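How many grasps before it stops being rubbish?

Forum: Arms and Grippers > Learning and data

prarkness
Jan 8, 2023
We're collecting pick attempts for a bin of bar-shaped blocks, no demonstrations, the arm just tries grasps and logs whether the fingers closed on something. We have 400 attempts in and the success rate on the held-out set is still poor. Do I keep going or change how I collect? The blocks go back in by script, dropped from the same height each time.

halvorsen_k
Keep going. 400 is nothing for trial and error. I'd not look at the numbers again until you have ten times that.

otia
I wouldn't. If the script always drops from one spot you'll get the same few piles over and over. Look at where your attempts land in the bin. I bet hardly any are against the walls.

prarkness
Checked. 79 of the 400 were within a finger's width of a wall, and most of those failed.

otia
There you are, then. Collect 200 more with the blocks pushed to the edges by hand before each run and train again.

halvorsen_k
Disagree with placing by hand. You end up teaching it your own habits. Get the arm to sweep the blocks about between attempts, then it's random and you can leave it overnight.

ilberg
Sweeping works but it's slow, and it never puts a bar flat along the wall the way a person can. We do both at our place. Every tenth reset is by hand, the rest are sweeps. Also, how are you labelling a success? Finger width alone gave us a lot of false ones where it had pinched the bin wall.

prarkness
Finger width alone, yes. I'll add a lift and check again at the top.

Ynyr Prosser
Same sort of task on ours, red and green bars in a grey metal bin. The ones along the sides are the hard part. Clamp the bin down as well. Ours crept a few millimetres over a week and everything collected after that was slightly off against the calibration.

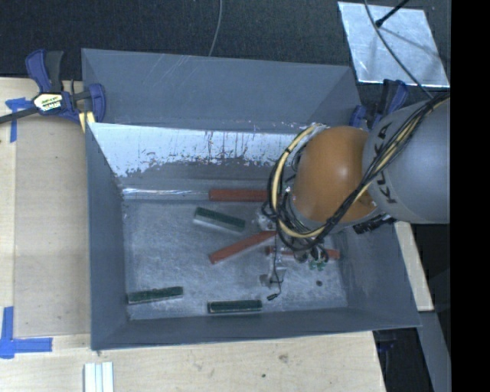

Our bin with the KUKA over it. Clamps at the two far corners, blue tape on the board to the left.

otia
That green one lying along the near side is exactly what I mean. How does it do on those?

Ynyr Prosser
Badly at first. Better after we added wall cases, still worse than the middle of the floor.

halvorsen_k
I'd tidy those cables before running anything overnight. One snag on a block and your labels are wrong until morning.

Ynyr Prosser
Fair. It's on the list for February.

ilberg
Log the wrist force if you can. You can throw out the snagged attempts afterwards without watching the video.

prarkness
Thanks all. Going with clamps, the lift check and 200 edge cases first, then sweeps. Will post the new figures in this thread.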